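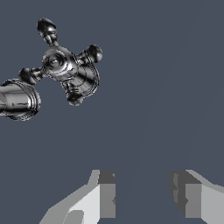
Keeping the Jaber Cell Running: Setup and Repair of a Simulated Faucet-Turning Station

Robotics Project Report, Tatthorpe College
Team: Nabil Smadi, Dalal Tarawneh, Karim Ghanem
Advisor: Rania Salameh

Summary

Jaber is a robot cell that lives entirely in simulation. It has one arm, one parallel gripper, a camera on the wrist, and a fixture where we mount faucets. The robot's job is to reach a faucet handle, close on it, and turn it. We took the cell over in November from last year's team, and it was in rough shape: the arm could reach the faucet, but the grip failed in strange ways and the same start could give two different results. This report covers how we set the cell up again, the three faults we found, how we fixed them, and the routine we now use to keep it healthy. We had a great time doing this, and we hope some of that comes through.

1. What we inherited

The cell came to us as a folder of model files, a launch script, and a notebook by Nour Abou Jaoude, who built the first version. The notebook was our best friend all semester. It had the joint limits, the reason the fixture sits where it does, and a page titled "things that will bite you" that we should have read on the first day instead of the tenth.

The faucet library holds 24 faucets, with levers, round knobs, and cross handles. We used the cross handles for nearly all of the repair work because they are picky. A cross handle has four arms, and a gripper has to come in at the right angle to get its fingers on either side of one. A lever is forgiving! You can push a lever with almost anything and it will move, so a badly set up cell can look fine on levers for weeks.

Our favorite is a chrome handle with an egg-shaped knob at the end of each arm. It is hard to grip (the knobs are round in every direction) and if anything is off by a little in the finger positions, the handle slides away. That made it our test piece.

2. Setting up the cell

Everyone on the team had to be able to start the cell from nothing on their own laptop, so we wrote the steps down and then swapped laptops to check them. The order matters more than we expected.

First the arm is loaded at its home pose with the motors holding. Then the gripper is opened all the way and its opening is saved as the zero for that session. Then the faucet is loaded into the fixture with its handle joint locked. The camera comes next. The handle joint is unlocked last, after the physics has been allowed to settle.

Last year's script unlocked the joint as soon as the faucet loaded. If the faucet model overlapped the fixture even slightly, the physics engine shoved the two apart and the handle got a kick before the robot had done anything. Karim found this by plotting the handle angle from the very first step, which none of us had thought to look at. With the lock in place the line is flat until a finger touches the handle. We printed the before and after plots and they are still taped up in the lab.

3. Setting the wrist camera

The wrist camera looks out past the fingers, so both fingertips show in the lower part of the view when the gripper is open. We depend on that. The fingertips give us a fixed reference, because the camera and the gripper base travel together. If the fingers show up in a different place at the same opening, the camera mount in the model has been changed, and nothing else needs to be blamed.

Dalal wrote a small check for this. At session start, with the gripper fully open, it saves one camera view and compares the outlines of both fingers with a stored copy. The fingers should mirror each other across the gap, with the tops at the same height. If one finger is higher, the camera is rolled. If both have moved the same way, the mount has shifted.

We kept the colors dull on purpose. The fingers are flat gray and white with no texture, and the background is a plain dark slate. A fancy kitchen would look nicer in a presentation, but the outline check works best with nothing behind the fingers, and the views load faster. The only shiny thing is the faucet. Polished metal in our renderer breaks up into bright bands and thin dark lines, so we never use the faucet's own appearance for calibration. The bright spots move when the camera moves, and an edge finder will happily follow them.

4. Fault one: the slipping finger

The first real repair was in the gripper. On the cross handle, the robot would close, start to turn, and lose the arm of the handle partway through. It always slipped toward the right finger.

We suspected friction first and spent far too long on it. We raised the friction on the pads, then on the handle, then on both. With very high values the handle stuck to the fingers and would not let go afterward, which was fun to watch and completely useless.

Rania suggested that we stop looking at the rendered fingers and turn on the collision shapes. This was the best advice we got. The visible fingers matched, but the collision box for the right pad was set back from the visible surface. The left finger was touching the handle while the right finger was still reaching for it, so every grip pushed the handle to one side before it squeezed.

The fix took a few minutes. Nabil deleted the right pad's collision box, copied the left one, and flipped it across the center line. We put friction back to Nour's original values, and they were right the whole time.

5. Fault two: the handle that turned too easily

With the grip repaired, the robot could turn the handle, but the handle kept turning after release. Real faucets have a valve inside that resists. Ours was spinning like a pinwheel.

The handle joint had a damping value, but it was attached to the wrong link. The body behind the hub and the handle were separate parts in the file, and the damping had been placed on the fixed one, where it did nothing at all. We moved it to the handle joint and added a little dry friction so that the handle stays put when the fingers leave.

To pick the friction value we asked Femimia, a fixture repair shop in Trultport, if we could come and turn some faucets. They let us stand at the bench and try old ones with a spring scale hooked on the handle. We learned a lot in one afternoon about worn washers! The readings varied from faucet to faucet, so we chose a value in the middle and made it a setting that can be changed at launch.

6. Fault three: same start, different result

This one was the hardest. We would run the same start twice and sometimes get two different endings. A cell like that is impossible to repair, because you never know if your change did anything.

The cause was in the reset. Between runs the arm went home and the handle went back to its starting angle, but the gripper motor kept the force command from the run before. The fingers were open and looked perfectly ready. As soon as the controller woke up, though, they twitched. If the previous run had ended in a hard squeeze, the twitch was bigger.

We now clear every motor command at reset, wait for all joint speeds to drop to zero, and only then hand over control. After that change, repeated runs matched exactly.

7. Checking the repairs

We replayed all the failed runs that last year's team had saved, 171 in total, using the same starting positions. Replaying old failures was Dalal's idea, and it gave us a test set we could not have tuned ourselves. Most of them now finish the turn. The ones that still fail are mainly approaches where a finger comes down on the end of a knob and pushes it out of the way. We count that as a planning problem. The cell is doing what it is told.

We also run 100 random starts overnight on the egg-knob handle and read the log in the morning. Whoever gets in first reads it out loud, which has become the best part of the day.

8. Care routine

The cell has no oil or belts, but it drifts anyway, since people edit files. Our routine for the next team:

At the start of a session, run the finger outline check with the gripper open.
After any change to a gripper or faucet file, turn on the collision shapes and look at both pads.
After loading a new faucet, plot the handle angle with the robot standing still. The line should be flat.
After updating the physics engine, run the overnight test before changing anything else.
Write down every edit in the notebook, including the ones you undo.

9. What is left

The lever faucets need the same damping repair, and Karim has started on them. We would like a second camera on the fixture side, because once the fingers close, the wrist view makes it hard to judge how deep the grip is. Nabil also wants to add wear to the model so that a handle gets stiffer over a long test. The notebook now has a second "things that will bite you" page, and the next team should start there.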